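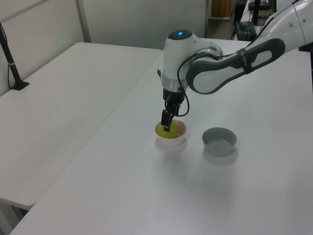
About Meklow

Meklow supplies small bowls, play fruit and balls to preschools, therapy rooms and teaching kitchens. The company was registered by Ryszard Tokarz and Hanna Olszewski and has operated from one address since then. Sales are by catalog and by direct order. There is no retail counter.

What we supply

The catalog is divided into 3 groups: containers, sorting objects and storage. Containers are round bowls without handles, sold singly or in mixed-color sets. Sorting objects are balls and play fruit sized to fit the bowls they are listed with. Storage covers lidded tubs and shelf trays. Each group has its own order prefix, printed on the packing slip and on the outer carton.

The Nisard range is the oldest and is still the one most schools order first. It consists of plain bowls in muted colors, including pink and gray. Colors are matched against a retained master piece for each shade. Small differences between production lots are normal and are not treated as defects. Customers who need one lot throughout should state this when ordering.

The Atska range covers fruit and balls. Pieces are listed by diameter or by longest dimension, and the catalog table shows which bowl each piece fits. A piece is listed as fitting when it can be set down in the bowl and lifted out again by its sides.

How items are checked

Before a new item is listed, it is placed on a plain white table together with the bowls it will be sold with. Placement, clearance at the rim and contrast against the tabletop are recorded on a single sheet.

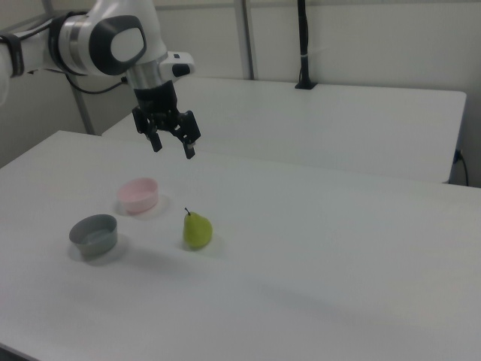
Contrast matters most to the therapy rooms, where light-colored bowls are often used on light surfaces. The sheet therefore has separate entries for the rim, the interior and the outer wall. Hanna Olszewski signs off the sheets and keeps the master pieces. Items that do not pass are returned to the supplier with a copy of the sheet.

Premises and stock

The warehouse holds up to 4000 cartons on fixed racking. The current catalog lists 2153 order numbers, counting each color and size separately. Orders received by noon are packed the same day. Replacement pieces can be ordered singly from any set, including sets no longer listed, while stock lasts.

Storage tubs are made for us by Vrettos and carry that name on the base. Questions about tub lids should quote the mold number next to it.

Contact

Catalog requests and school accounts: Ryszard Tokarz.
Item sheets, color matching and returns: Hanna Olszewski.
The catalog is reissued every September. Price changes between issues are sent to account holders in writing.

Page last revised November 19, 2021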